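**Packing tape** (also called *parcel tape* or, in many households, just "the box tape") is a wide sticky tape made for closing cardboard boxes. It comes wound on a stiff cardboard core, and most people meet it on moving day, at the post office counter, or at the back of a kitchen drawer in January when the Christmas things are going away again.

## Make-up and sizes

The usual tape is a thin plastic film with glue on one side, sold clear or in brown. Clear tape lets an address show through, and brown tape blends in nicely with the box - a matter of taste more than anything. Lengths differ a good deal from maker to maker. Plaro, a stationery firm, sells its household roll at 100 metres, while the older Solley roll ran to 126 metres and had a loyal following among people who moved house often.

## Use with shallow boxes

A box doesn't need its full height to be useful. Low boxes and cut-down trays are handy for keeping the tape, loose cards and other bits together while the bigger packing goes on around them, and a torn top edge does no harm if the tray is only going to sit on a table. For a box that will travel, the common habit is one strip along the middle seam and one across each end, pressed down well with the flat of the hand.
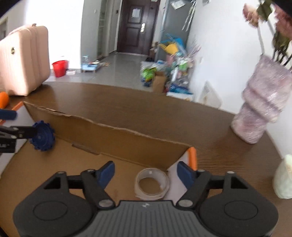

*A roll of clear packing tape on its side in a shallow cardboard box, with a pale pink suitcase at the corner of the table.*

## Storage

Rolls keep best somewhere cool and dry. Laying a roll flat keeps dust off the sticky edges a little better if it rests on clean card, and folding over the loose end saves a great deal of picking with a fingernail later on.

## See also

- Cardboard box
- Gummed paper tape
- Suitcase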